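Suporte cromado para canecas Pakora, modelo de bancada

Stillex — Utilidades para cozinha e copa 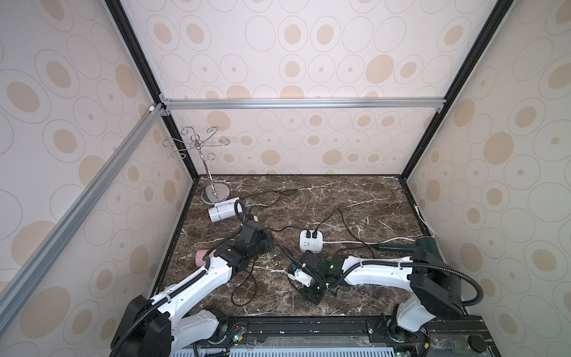 Descrição do produto

O Pakora é um suporte vertical para canecas e xícaras, feito para ficar apoiado sobre a bancada, a mesa de café ou o aparador. A haste é fina, alta e polida, e termina em braços de arame curvado com pequenas argolas e ganchos nas pontas. A base é redonda e cromada, com acabamento refletivo.

As canecas ficam penduradas pela alça. Em cozinhas pequenas, onde o armário superior já está tomado por pratos e copos, o suporte libera uma prateleira e deixa à mão as peças de uso diário. Também pode ser usado para xícaras de chá, coadores pequenos de alça e medidores, desde que a argola ou a alça passe pelo gancho.

O acabamento cromado combina com tampos escuros, de mármore ou granito, e com torneiras e puxadores da mesma cor. Sobre superfícies muito claras o brilho aparece menos, mas o conjunto continua discreto.

O que vem na caixa

1 haste
1 conjunto de braços de arame
1 base redonda
2 parafusos de fixação (um é reserva)
1 disco de feltro autoadesivo para a parte de baixo da base
Folha de montagem em português

Montagem

Retire o filme plástico da base e da haste. Encaixe a haste no furo central da base, vire o conjunto e aperte o parafuso por baixo com uma chave Phillips comum, que não acompanha o produto. Cole o disco de feltro depois de apertar o parafuso — se for colado antes, ele cobre o furo.

Os braços encaixam no topo da haste e travam com um quarto de volta. Não use alicate. Se houver folga, solte, limpe o encaixe com um pano seco e repita.

Uso e distribuição do peso

Pendure as canecas alternando os lados. Com todo o peso de um lado só, o suporte pode inclinar, principalmente em bancadas com desnível. Ao retirar as peças, siga a mesma lógica e não deixe as duas últimas no mesmo lado.

Canecas de cerâmica de tamanho comum são adequadas. Canecas de chope, jarras e peças de ferro esmaltado grandes não devem ser penduradas. Se a alça for muito grossa e só entrar forçando o gancho, deixe essa peça no armário.

Mantenha distância da borda da bancada e do fogão. O vapor constante e a gordura mancham o cromado com o tempo.

Limpeza e conservação

Pano macio, água morna e detergente neutro. Seque em seguida, dando atenção à junção entre a haste e a base, onde a água costuma ficar parada. Marcas de dedo na base saem com um pano de microfibra seco.

Não use palha de aço, saponáceo, água sanitária nem produtos para limpar forno. O suporte não vai à lava-louças. Em cidades litorâneas, recomendamos passar um pano seco a cada 3 dias.

Canecas recém-lavadas podem ser penduradas, mas escorra bem antes. O Pakora não substitui o escorredor e não tem bandeja para recolher a água.

Outros modelos da linha

Ross — versão baixa, para prateleiras e nichos. Usa a mesma base do Pakora e tem haste mais curta. Indicado para xícaras de café.

Burnden — versão de parede, com trilho horizontal e 9 ganchos. Exige furação. Buchas e parafusos acompanham.

Os braços do Pakora não servem no Ross. A base e o parafuso são iguais nos dois modelos e podem ser comprados como peça de reposição.

Perguntas frequentes

O suporte gira?
Não. A haste fica fixa na base. Para alcançar as canecas de trás, gire o conjunto inteiro pela base, com a mão apoiada na haste.

Risca o mármore?
Com o feltro colado, não deve riscar. Antes de arrastar, confira se não há grão de açúcar ou areia por baixo. O melhor é levantar.

Posso trocar só o feltro?
Sim. É vendido em cartela com 3 discos, na seção de reposição.

Tem em preto ou dourado?
O Pakora é vendido somente em cromado. O Burnden tem versão preta fosca.

Garantia e troca

A garantia cobre defeitos de fabricação, como falhas no cromado, rosca espanada de fábrica e braços que não travam. Não cobre amassados por queda, manchas causadas por produto abrasivo nem ferrugem em peça guardada molhada.

Para trocar, guarde a nota e envie uma foto do defeito pelo formulário de atendimento da Stillex. Depois da aprovação, a peça de reposição é despachada em até 2 dias úteis. Na maioria dos casos mandamos apenas a parte com defeito, e não é preciso devolver o conjunto completo.

Disponibilidade

Em estoque. O Ross volta ao catálogo em setembro.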